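FOR IMMEDIATE RELEASE - March

Rodeck brings in a plain white bin for desks, shelves and drawers. Ships from the Rerar shop this month.

Rodeck, the small home storage label sold through Rerar, is adding one more item to its Dikus line. A white plastic bin. Long, narrow, open top, a handle cutout in each short end. That's the whole product and we're pretty happy with it.

Price is $4 each. Also sold in a pack of 28 for classrooms, clinics and offices, price on request. White only for now.

Why this one

Customers kept asking for something between the Dikus drawer tray, too shallow for most of them, and the big lidded box, which takes up half a shelf. Letters, cords, paint tubes, packets of seeds, spare batteries. Stuff that ends up in a pile at the back of the table. The new bin is meant for that pile.

We sent samples to 46 households last fall and asked them to use the bin for whatever they wanted. No instructions. Most went to kitchens, a good number to sewing rooms, one to a garage where it now holds sandpaper. Feedback was short. People liked the handles. People did not like the first version's square corners, crumbs got stuck in there and a sponge wouldn't reach. Corners are rounded now, inside and out.

What you get

One bin, no lid. Rounded corners, rolled rim, walls that taper toward the bottom so they stack when empty. Matte inside. The cutouts are up near the rim, so small items lower down stay put when you pull it off a shelf. Wipe with a damp cloth, dish soap is fine. Please keep out of the dishwasher, the top rack included, we tried.

Rodeck Dikus bin, white, empty, on a white work surface.

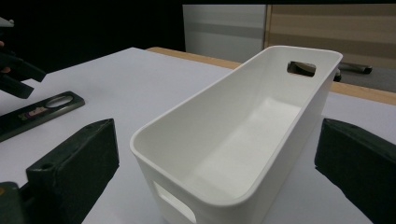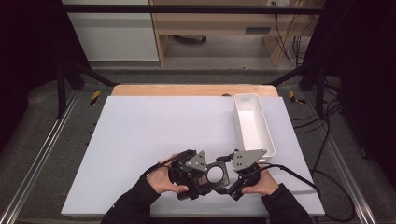

Availability

Orders open at 9 a.m. Eastern on the Rerar site. First batch is small. If the bin shows as sold out, leave an email adress on the product page and you'll get one message when it's back, nothing else. Stores that already carry the drawer tray can add the bin to their normal reorder form, same lead time.

Stores new to the line: minimum first order is 100 pieces, mixed sizes OK. Shelf cards come with the order. We don't do printed catalogs any more, the price list goes out as a PDF.

How people are using it

From the sample households, in their words or close to it:

Mail by the front door. Bills stand up on edge, catalogs go straight to recycling.

Under the sink, sponges and brushes. Comes out by the handle when something leaks.

Kids' markers. One bin on the table, back on the shelf before dinner. Works some days.

Fridge, bottom shelf, for yogurt cups and cheese sticks. We didn't plan it as a fridge bin but fine.

Craft table. Two side by side, yarn in one, tools in the other.

A tidying note, for editors who want something to run with the product. Start with the surface, not the container. Clear the whole table. Wipe it. Put the empty bin down and only fill it with things used at that table in the last week. Everything else belongs in another room or in the trash. Leave a little space at the top. A bin packed to the rim gets heavy, and then it just sits there and things pile up next to it again.

Also: one kind of thing per bin. Mixed bins get dumped out every time someone needs a stapler.

Returns and older items

Returns are the same as the rest of the line, 28 days, unused, buyer pays postage. Cracked on arrival, send a photo and we replace it, no need to mail the broken one back. The drawer tray and the lidded box stay in the line at there current prices. The round tub is being discontinued once stock runs out.

The bin will also be part of the spring display at the Rusu home goods store, on the storage wall near the registers. Come by and pick one up, put your keys in it, see if it fits your shelf. Bring a tape measure. The store will have full packs for pickup if you call ahead.

About Rodeck

Rodeck makes simple storage for homes and small workplaces. The Dikus line covers trays, boxes and bins in plain colors. Sold online through Rerar and in selected home goods stores.

Press contact

Rodeck press desk, through the contact form on the Rerar site. Put "Dikus bin" in the subject line. Samples for review are available while they last, please include a mailing address and the name of your publication. Dimensions and extra product details on request, same form. We try to answer by noon the next working day, a bit slower in launch week.

###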